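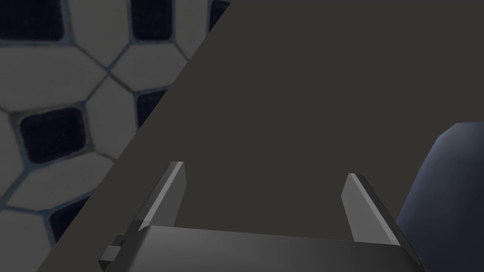
Pale hexagons and dark navy squares, with thin grout lines between them.

The Pattern Floor Is Back, and So Is the Price

Every few years the same floor comes around again. Long pale tiles, small dark squares, a pattern your great-aunt had in her front hall. It went away when everybody wanted wide gray planks, and now the showrooms in Imthorpe have it by the door with a little card that says "heritage." I have nothing against it. I grew up on a floor like that and it outlived two refrigerators and a dog. What I doubt is most of what gets said on the way to the cash register.

Take the word "timeless." A reader in Niria sent me a brochure from Stolmont, the tile outlet by the highway, which uses it on almost every page. The same outlet was clearing out its stone-look planks last May at half price, and I would bet those were timeless too when they came in.

Then there is the sealer. The salesman told me that a patterned floor has to be sealed every year or it will be ruined. He said this before he had asked me what kind of tile I was looking at. Glazed porcelain doesn't soak up much of anything, and the cement-based grout between the pieces is a separate matter. Old-style cement tile does need sealing. If the person selling you the bottle can't tell you which one is in your cart, leave the bottle on the shelf.

I called Kamol Thongsuk, who has set tile in this county for a long time and has never been known to flatter a customer. He wasn't impressed by the revival. "People fall in love with the sample board," he said. "The board is flat. Their floor isn't." His view is that most of the money on an older house should go under the tile, and that a quote with no line for leveling is a quote that will grow. He also pointed out that small pieces mean more cuts along every wall, so labor runs higher than it would for a plain square tile. The brochure is quiet on that.

I did ask for prices. Uddin, the smaller shop across the river, quoted me $391 for enough tile to do an entry hall, delivered. Stolmont wanted $322 for the same size room, which sounded fine until I read down to the delivery charge and the special grout. By the bottom of the page the cheaper one wasn't cheaper. Neither figure included anybody to put it down.

So if you want the floor, buy the floor. Order extra from the same batch, because the next batch may not match, and keep the spares somewhere you'll find them. Get the installer to look at the room before you pay for anything. And when they offer you the matching wall tile – they offered it to me twice – ask to sleep on it. Uddin is closed Sunday, in case you were planning to go then.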